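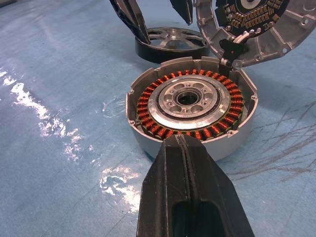
Re: Hub motor rewind, worth it?
Posted Sunday, 9:40 pm, by a list member
Filed under: Motors & Wheels

> My Hulteck cuts out on every hill. Rewind it or buy a Shawky?

Rewind it! I did mine in September after 2,000 miles and I love how it climbs now (even loaded with groceries). Check the connector first, though, mine was half the trouble. Go slow and label your phase wires. Greteck sells good wire, ask for the 20 gauge.

Contact the list owner | © Zillitz Riders List | Back to top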